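### 4.2 Retention of suturing skill after a break in practice

Skill loss was measured in the Erholm cohort only. Trainees in the Nilholm cohort had clinical duties during the interval and could not be treated as unpracticed. The analysis covers 19 trainees who reached the proficiency standard, completed the interval without bench practice, and returned for retest in June. Each closed a straight incision in a synthetic pad with interrupted stitches, under the same written instructions used at the end of training.

Three outcomes were recorded: time to completion, stitch spacing error, and knot security. Spacing error is the mean absolute difference between the measured and the instructed distance between neighboring stitches. Knot security was scored by pulling each knot to a fixed load and noting whether it slipped. Knots that broke at the strand were excluded from the slip count and listed separately, as in Section 3.4. In total, 1,021 knots were tested across both sessions. Of these, 11 broke at the strand.

Completion time rose at retest in nearly all trainees. The increase was concentrated in the first two stitches of the closure. From the third stitch on, time per stitch was close to the end-of-training value, and the difference fell inside the range seen between repeated trials on the same day. We read this as a warm-up cost. A retest made up of a single stitch would therefore overstate the loss, and several earlier reports used such a test.

Spacing error behaved differently. It was higher at retest and did not recover within the closure. Trainees tended to place later stitches too far apart, and the drift was larger in those who finished quickly. Adding completion time to the model as a covariate reduced the effect of the interval but did not remove it. Bite depth was not measured in either session, so we cannot say whether spacing and depth were lost together.

Knot security showed no clear change. Slipped knots were rare in both sessions and came mostly from the same few trainees. The Unnithan checklist, scored by two raters blind to session, gave a similar result: items on knot tying held steady, while items on needle entry and planning of the next stitch fell. Rater agreement was acceptable for all items except "handles tissue gently," which was dropped.

Confidence intervals were obtained by resampling trainees with replacement, with 1,000 resamples per outcome. Knots were not resampled on their own, as those tied by one trainee are not independent. Pads from the Rovis batch were assigned evenly across sessions, and adding batch to the model changed none of the estimates in a meaningful way.

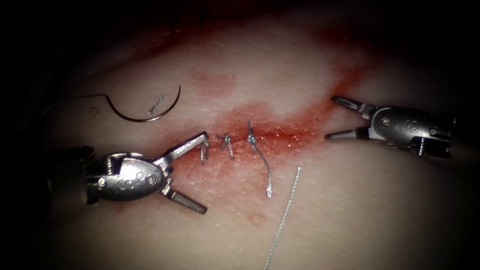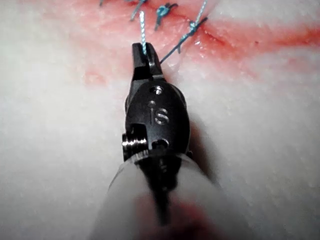

**Figure 6.** Suturing practice on synthetic tissue.

Mounir Alaoui, commenting on a draft of this section, objected to the term "warm-up cost." In his view, slow early stitches may reflect caution after a long absence, and caution should not be counted as a loss of skill. He suggested a second retest on the following day, with the same pad type and no added teaching; if the slow start were due to caution, it should shrink sharply once the trainee had completed one closure. Our data cannot separate the two accounts. The retest was held once per trainee, and no measure of confidence was taken before it.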